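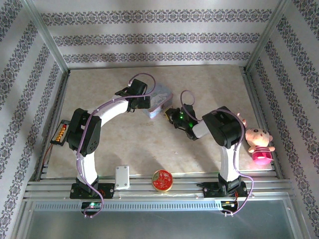
Can you use busy wallpaper and patterned bowls in the same small eating nook?

Most people can, provided the table between them stays fairly plain and the two patterns are very different in size.

Leave that up while people find seats. Say hello, say who I am (Clyde Crenshaw, I hang wallpaper for a living and I collect kids' bowls for no good reason), and thank Wurnavside Library for the room and the biscuits. Phones off. Tea is at the back and you're welcome to get up for it while I'm talking – I'd much rather you did that than sat there thinking about tea.

Start with Mum's kitchen. I grew up in a house on Van Dusen Street where every single surface had something going on. Brown flowers on the walls, orange circles on the lino, a vinyl tablecloth with lemons, and then dinner came out on plates with windmills. I loved it. My sister still says it made her queasy. Pause for the laugh, and if there isn't one just keep going.

What I took from that kitchen was that pattern needs somewhere to stop. I do a lot of small corners now, breakfast nooks and the bit under the stairs, and the question I get is always whether to go plain because the space is tiny. I say put the pattern up! A small corner needs hardly any paper, so you can buy the one you really want. The last nook I did in Gisance paper came to $318 for the lot, paste included, and the same paper in a lounge room would have frightened everybody.

Now bands. Bands of ornament running across, with pale paper between them, are a bit out of fashion and I think that's a shame. They're calmer than an all-over print. The hard part is the corners. Measure from one level line all the way round, never from the ceiling, because your ceiling is crooked (mine is, and I'm supposed to be the expert). If the band steps up or down by even a little where two walls meet, your eye will go to it every breakfast for the rest of your life.

Ask who has hung paper themselves. Ask who is still married to the person who held the other end.

Then the table. I like a mottled beige or a soft stone look under a strong wallpaper, and I know that sounds dull. It's meant to be a bit dull. Crumbs don't show much, and anything you put on it gets a proper look. Go for a pale one if the nook is dark. Dark tables in dark nooks look gorgeous in magazines and then you can't find your toast.

Right, bowls. My favourite part and I must not run over time on it.

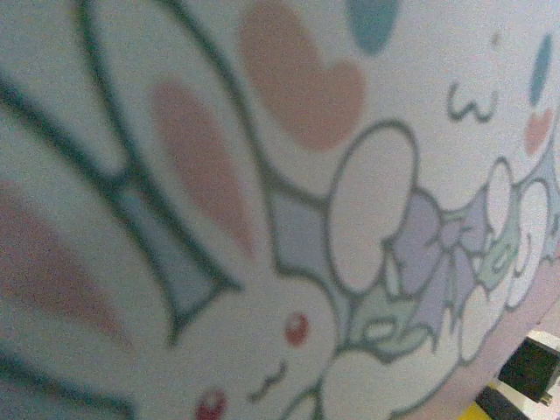 White bowl with a cartoon rabbit and a salmon-pink heart.

Look at those outlines, thick dark teal the whole way round, with dusty pink inside the ears. That's what I hunt for at op shops. A thick outline holds up from across a room, and a curved bowl stretches a drawing something awful, so the fine delicate ones end up looking like a smudge. A bunny with a little wobbly w for a mouth can take any amount of stretching and still look pleased with itself.

Mention red eyes before somebody else does. I find them charming. My granddaughter calls hers the cross rabbit and won't eat porridge out of anything else.

Practical bit for people with old printed bowls. If you can feel the picture with your fingernail, it's probably sitting on top of the glaze and it'll wear, so wash it by hand with a soft cloth. If it's smooth all over you've got a better chance in the dishwasher. I've lost 2 good ones that way all the same, a duck and what used to be a bear. Don't use any of them for acidic food if you don't know their age. Keep those for keys or hair ties.

Colour next. You do not need the bowl to match the wall. Purple-grey on the wall and teal and pink on the bowl is a lovely pairing, because the wall is quiet and old-fashioned in its colours and the bowl is a bit silly. If both are silly you're back in Mum's kitchen. What I try to do is pick one soft colour 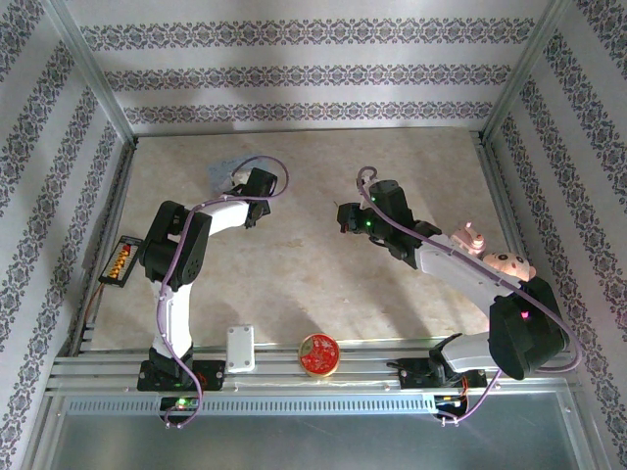
that can wander about between the two, maybe a pale blue, and let it turn up in small doses. A napkin, the edge of a place mat, a candle. Small doses, mind! A customer once took me at my word and painted the chairs, the door and the bread bin, and it was like eating inside a swimming pool.

Hand round the paper samples now. Tell them to hold the sample upright and not flat in their laps, as it will hang upright. Take one out to the foyer if you want daylight on it. I want all 8 back, please, Balasex don't give me new ones until I return the old ones.

Quick word on lighting while those go round. One bright lamp gives you clear shadows on a pale tabletop. Two softer ones from different sides are kinder to the wallpaper and to your face. Get a dimmer if you can.
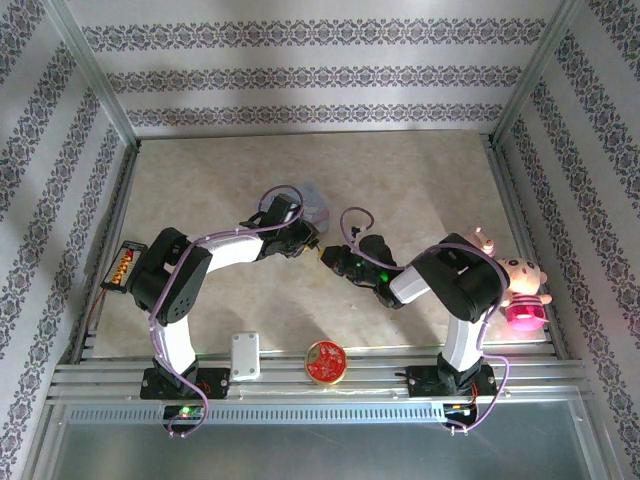
Clearing up is the cheapest decorating there is, and in a nook it makes more difference than any paper I could sell you. Everything you leave on a small table becomes part of the pattern. A crumpled bit of see-through plastic like the one lying there, pale bluish-grey with a touch of pink, is nothing much in itself, but on a plain beige top it's competing with a wall that somebody spent a whole weekend hanging. My rule at home is that wrappers go in the bin before the kettle goes on. I keep to it in May, when my in-laws visit, and I'm patchy for the rest of the year.

If I'm running late, skip the next bit and go to questions.

Storing bowls. Stack them with a paper towel between each one, picture side facing the front of the shelf, no more than four high. Open shelves if you have them. There's no point owning a rabbit if it lives behind the casserole dish.

Questions. Someone will ask about papering over old paper. My answer is strip it, sorry. Someone will ask about bathrooms. Depends on your fan. The whole thing has to be done in 65 minutes as the ukulele group needs the room, so wrap up, collect the samples, and remind them to take a biscuit for the road.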